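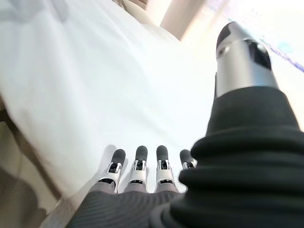 Page 26

4. Care of the sleeve, caps and thumb base

This section covers routine cleaning of the outer parts of the Mosix hand: the gray sleeve over the back, the dark fingertip caps, the open joint housings and the black ribbed rubber base of the thumb. Work inside the housings is covered in the service booklet and should be left to a Retamal service bench.

Before you start

Switch the hand off at the supply and unplug it. Rest it on a folded towel with the fingers pointing up and the thumb clear of the table. Work under a good lamp. The housings are pale and shiny, so you may need to move the lamp to one side to see dust around the pins.

You will need:
2 lint-free cloths
a soft, dry brush
a bowl of lukewarm water with a drop of dish soap
a plastic tray for loose lint

Cleaning the sleeve

1. Brush along the ribbing. Brushing across it pulls up the surface and leaves fuzzy patches.

2. Lift stuck lint with a piece of low-tack tape. Press lightly and peel slowly.

3. For a mark that will not brush out, dampen one cloth in the soapy water, wring it out hard and dab the spot. Finish with a corner of the same cloth rinsed in clean water.

4. Let the sleeve air dry overnight before plugging the hand in again.

CAUTION: Do not pull the sleeve back to reach the base of the fingers. The upper edge is tucked in at the factory and will not sit flat again without the fitting ring.

Cleaning the fingers

5. Wipe each dark cap with the damp cloth, then with the dry one. Hold the lower gray segment steady with your other hand while you do it.

6. Use the dry brush on the white joint housings. Let the bristles reach into the small openings, but do not push on the pins.

7. Tip the hand gently to one side over the tray so that loose dust falls out.

Note: Do not use canned air on the housings. It drives grit further in.

Cleaning the thumb

8. Wipe the rubber base one ring at a time. Dirt collects in the grooves, and a cloth wrapped over a fingernail gets into them better than the brush does.

9. Dry the grooves. Look for cracks or white chalky spots while you are there – either one means the base should be replaced.

10. Polish the silver segment above the base with the dry cloth only. Metal polish will leave residue in the seam near the top and in the recess at the side.

11. Wipe the thumb tip the same way as the finger caps.

CAUTION: Keep alcohol, solvents and silicone spray off the rubber. These dry it out or make it swell.

How often

Brush the sleeve and housings weekly if the hand is used every day. Clean all parts after 300 hours of use, or sooner if the caps feel slick.

Replacement parts

Sleeves, caps and thumb bases can be ordered from the Plastum parts counter in Steltthorpe. Give the position of the cap you need, counting from the finger farthest from the thumb. Caps are not interchangeable between fingers – a wrong cap will go on but will not seat fully.

Section revised 2025-02-10, M. Henríquez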